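Home and Workshop Forum > Rooms and Furnishing > Blinds, curtains, shutters

Topic: One very wide roller blind, or split it in three?

radu_h
October 7, 2019

Hello all. I hope this is the right section, please move it if not.

We have rented a shared work space in Hutenthorpe, a former showroom, and I am the one who must decide what to do with the window. The window is wide, 386 cm between the walls of the recess, and faces south-west. In April the sun comes in low after lunch and people on that side put on caps. In summer I expect it is worse.

The previous tenant left one single roller blind on it, pale gray-white, and I am undecided. It does its work. But it is heavy to pull, it is one piece of fabric, and when one person wants light and another does not, there is no middle solution. I have an offer from Coetzee for three separate blinds on one rail, and an offer from a smaller shop in Povton to keep the tube and put new fabric and a new chain drive. The second offer is 300 less.

What would you do? The walls and ceiling are white, so the room is bright also without that window.

Radu Husar

plankton_joe
Keep it. Three blinds means two gaps, and the gaps will be exactly where the sun comes through. I had this in my kitchen and I looked at a stripe of light on the wall for six years.

marisol_k
Disagree with Joe. The gaps are a few centimeters if the brackets are shared. What you gain is that you can open one third. In a room with several people this is worth much more than a stripe on the wall. Also when one breaks you replace one.

radu_h
Thank you both. Marisol, how small can the gap be? Coetzee wrote 3 cm in the offer but did not say if this is fabric to fabric or bracket to bracket.

marisol_k
Ask them for fabric to fabric, in writing. Mine is a little under 3 and I am content with it. Can you line up the gaps with the window frame? Then you will not see them much.

radu_h
The frame has two vertical bars but they are not at equal distance. The middle part is wider. So the blinds would be of three different widths, or the gaps would not match the bars. I did not think about this before, so thank you.

aidan_og
Fitter here, fourteen years at it. At that width with one piece, the thing to watch is the tube. A thin tube sags in the middle and then the fabric makes a V shape of wrinkles, and after some time it rolls to one side and frays on the bracket. Let it down nearly to the sill, stand back and look at the bottom bar. If the bar is level and the fabric hangs flat, the tube is good enough and I would spend the money on the chain drive only.

Do not let anyone put heavier fabric on the old tube. A blackout fabric can be double the weight.

Aidan Ó Gríofa

plankton_joe
See? Keep it.

aidan_og
I said if, Joe.

radu_h
I measured the bottom bar from the sill in five places. Left end and right end are the same, the middle is 4 mm lower. Is it much?

aidan_og
No. I would accept 4 mm on a new one at that width. Leave the tube alone.

tilda_sews
May I ask what you do in the room? I always think people decide on the blind first and the use of the room after. If it is for screens you want one thing, if it is for sewing or drawing you want another thing. A pale fabric glows when the sun is behind it, and for screens this can be as tiring as the bare glass.

radu_h
It is mixed. There is a round table of light wood where people work together, and most of us move around during the day. At the back there is a white shelving unit and beside it a stack of cardboard boxes. I would like to know if sun is bad for what is in the boxes, it is mostly paper. There is also an upper level with a metal railing, and from up there the sun is in your eyes more than below.

tilda_sews
Then the pale color is right for the room and I would not go darker. You have white walls, a dark blind would look like a hole. For the paper, closed cardboard is enough protection from light. I would worry more about damp if they stand on the floor near an outside wall. Put two battens under them.

marisol_k
The upper level is an interesting point. A blind that opens from the top does not help there, and a blind that opens from the bottom does. So a normal roller is correct, one or three.

ghent_pete
Nobody has asked about the price of the Coetzee offer. Is it possible to know?

radu_h
Yes, with fitting it is 3,916 for the window and for two small ones in the corridor. I cannot separate them, they gave only the total.

ghent_pete
I would ask for separate prices before anything else. The corridor ones may be a third of it. And ask who makes the chain drive. I have the Mastatetti geared one at home and my mother of 81 can lift a very big blind with it — slow, but light in the hand.

plankton_joe
Slow is the word. You can make a coffee in the meantime.

ghent_pete
It is a big blind, Joe. You pull it two times in a day.

radu_h
I think I am coming to a decision. I will keep the tube and the fabric for this winter, change the drive for a geared one, and ask Coetzee to separate the prices. If in spring the people still complain that it is all or nothing, I go for three parts and I accept the different widths.

Marisol, I know it is not your advice, but you have convinced me to leave the door open.

marisol_k
It is a fair plan. Do one thing, mark on the sill with pencil where the people normally stop the blind. After two months you will see if they want it half open or only up and down.

aidan_og
Good plan. Check the brackets are into something solid when you change the drive. And could you put up a picture of the room with the blind down? I want to see how it hangs over the whole width.

radu_h
I will check the brackets. The picture is from a normal day, with the blind down.
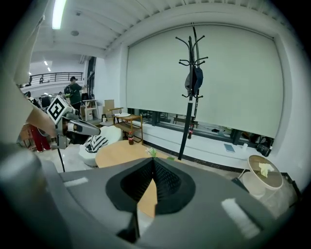
The big window with the blind let down nearly to the sill, shelves and boxes by the back wall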